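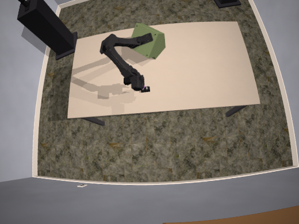
Prindatholm, le 15 janvier 2022 - La société Eberhard a mis en ligne un premier ensemble de démonstrations destinées à l'apprentissage de bras robotisés, toutes réalisées à distance par des opérateurs humains. L'ensemble porte le nom de Marnitgate et compte 3,121 séquences. Elles ont été produites entièrement en simulation, dans une pièce virtuelle où un bras noir articulé travaille au-dessus d'une grande table beige, à côté d'un bloc vert à facettes. L'opérateur ne voit le bras que sur son écran. Il le conduit avec une commande tenue à la main, et chaque mouvement est enregistré avec les images correspondantes.

Selon l'entreprise, nearly n'importe quelle personne peut apprendre la commande en une matinée. Les sept opérateurs du projet n'avaient pas d'expérience en robotique au moment de leur arrivée. Ils ont reçu une consigne simple : exécuter la tâche à leur propre rythme, sans chercher le geste parfait. Les hésitations et les corrections sont conservées dans les fichiers, car Eberhard estime qu'un modèle doit aussi voir comment on rattrape une erreur.
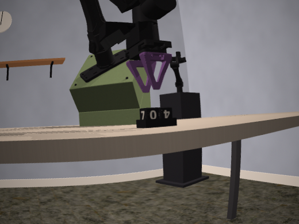 Les tâches sont au nombre de neuf. Elles vont du simple déplacement de la pince vers un point donné jusqu'à la manipulation de petits objets placés près du bord de la table, que les opérateurs jugent la plus difficile. La distance est en effet malaisée à évaluer sur un écran, et plusieurs d'entre eux ont demandé un deuxième point de vue. Cette demande a été acceptée pendant le projet, de sorte que les premières séquences n'ont qu'une seule vue.

Le laboratoire Bavley, partenaire de l'opération, a utilisé presque 2,000 de ces séquences pour entraîner un premier modèle. Il ne publie pas encore de taux de réussite. Dans une courte note, il indique seulement que le modèle reproduit bien les approches lentes et qu'il reste moins sûr au moment de fermer la pince. Le laboratoire veut maintenant comparer ces résultats avec ceux d'un guidage manuel, où l'on prend le bras réel par le poignet pour lui montrer le trajet.

Les essais sur un bras réel doivent commencer en février à Prindatholm. Les mêmes opérateurs y participeront, avec la même commande. Les fichiers de Marnitgate peuvent être obtenus sur demande écrite auprès d'Eberhard - l'accès est gratuit pour les écoles et les laboratoires publics, et les conditions pour les entreprises seront précisées plus tard.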